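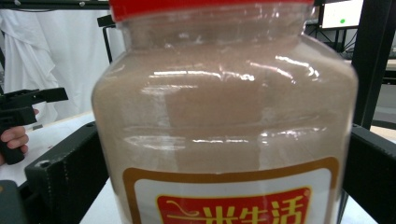 Photo: Lihua Mao

Lists > Shared Equipment > Planning and Budget > Thread

Search this list Go Advanced

Subject: Re: second pair of grippers, and the jaw question
From: Bergþóra Thygesen

Hello everybody, and thank you Junhao for getting us started so early in the week (I had meant to write first and then spent my morning looking for a purchase order from the Brimberg days).

Junhao Dong wrote:
> Before we sign off on the Vilero quote I'd like to hear from the people
> who do the hand-held sessions. Do we want two more of the same grippers,
> or one more and a set of wider jaws? The money is the same either way,
> give or take a box of screws. Also, who is keeping the list of objects
> these days? I have three versions.

I'd vote for one gripper and the wider jaws, and I'll try to explain why without going on too long, though you all know me. Lihua's picture is a good one to have open while you read. A big jar like that one, full nearly to the neck with powder, is right at the size where I start to worry about what we bought. The jaws are holding it by the sides, fine, but there is an awful lot of jar between them, and most of what people have been asking us to add for spring is kitchen stuff of that sort: canisters, jugs, the big pickle jars Guoqing keeps promising to bring in. I'd hate for us to own four grippers that are all happiest with a tea tin!

The quote has the jaw set at $400 and the spare mounting plates at $90. Shipping is another $40 if we order everything together, so please, please let's order everything together this time. Last year we paid it three times over because the cables went on one order and the plates on another, and I was the one who had to write the note to Shiyu Tang about it.

On the plain round jars, I'd also like us to set a little aside for grip pads. Smooth plastic is the thing I get asked about most, and Plarness sells the pads by the sheet, so we can cut our own. If one sheet doesn't suit us we've lost very little, and I'd sooner try it on our own jars than trust a catalog.

As for the object list, the right one is mine, the one that ends at line 213. The other two are older copies. I'll move it to the shared folder before Friday and take the old ones down, unless Guoqing is still working in one of them. Guoqing, are you? Please add weights while you're in there, full weights, as we use them. A jar full of powder and the same jar empty are two different things to plan for, and at the moment the sheet has only the one column.

Junhao, could you ask Vilero whether the wide jaws fit the older handles? If they don't, I change my vote and we should talk again.

Warmly,
Bergþóra

Recent in this list
Re: Re: who has the long hex key
Du invoice, please check the address
Table booking for February
Charger shelf, labels again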